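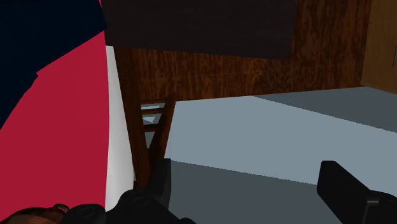
From: Nia Harries
To: the Lanham bread list
Date: Aug 1, 2026
Subject: Re: Rye starter gone sluggish, help?

Hi all,

Sorry for the slow answer, we had my sister's kids staying and I didn't get near the computer. I'm leaving the original message in because a couple of new people have joined since it went out and I don't think the archive link works for them yet.

> I've had my rye starter going since December and it was great all
> winter. Now it rises to maybe half what it did and then collapses
> before I get home from work. It smells like nail polish remover.
> I feed it once a day, same as always, and keep it on the shelf over
> the stove. I'm using the dark rye from Jafri, same bag size, same
> everything. Loaves are flat and kind of gummy in the middle. Do I
> throw it out and start over? I really don't want to, I named it and
> everything.
> – Pat

Pat, do not throw it out! I don't think there's much wrong with it except that it's starving. You said "same as always," but your kitchen isn't the same as it was in the winter. A starter that takes a whole day to get through its food in cold weather can be done by lunchtime in July, and then it just sits there getting sour and thin until you come home. That nail polish smell is what mine does every single summer when I forget this, and I've been baking long enough that I really should stop forgetting.

What I'd do is get it off that shelf first. Over the stove is lovely in winter but it must be like an oven up there now (mine lives on the floor of the pantry from June on, next to the potatoes). Then keep much less of the old stuff when you feed. If you've been going half and half, try one spoon of starter to five spoons of flour and five of water. It'll look like a sad little amount of starter and you'll think you've killed it. Give it three or four days of that, morning and night if you can manage it, and I bet it'll be climbing out of the jar again.

If twice a day is too much with work, use cold water straight from the fridge and make it a bit stiffer, more like clay than pancake batter. Stiff ones go slower. I did that all last summer when I was on the early shift.

About the gummy middle – some of that is the starter, but rye is also just like that if you cut it too soon. I wait until the next day now, wrapped in a dish towel, and it makes a huge difference. I used to cut mine the minute it came out and then complain to everybody. Also check that you're baking long enough. My big loaf has 700 grams of flour in it and I give it a good 50 minutes after I turn the heat down, and even then I sometimes put it back in without the pan.

On the flour, I used Jafri for years and liked it fine, but I switched to the Sidano medium rye when the store by me stopped carrying the dark. It drinks less water, so if anybody's swapping one for the other, hold some back and see how it feels. I got caught by that and ended up with something I could have poured.

Somebody asked last month how to dry starter as a backup and I never answered, sorry. Spread it really thin on parchment right after it peaks, leave it out until it snaps, then crumble it into a jar. Mine has been in the cupboard for two years and I woke some of it up in the spring just to check. It took four days and smelled weird on day two, then it was fine.

One last thing, I still have Doreen's big cast iron pot from the bake day and I can't remember if it was going back to her or on to whoever wanted to try it next. It weighs a ton and it's taking up half my counter, so somebody please claim it!

Pat, let us know how it goes, and tell us what its name is.

Nia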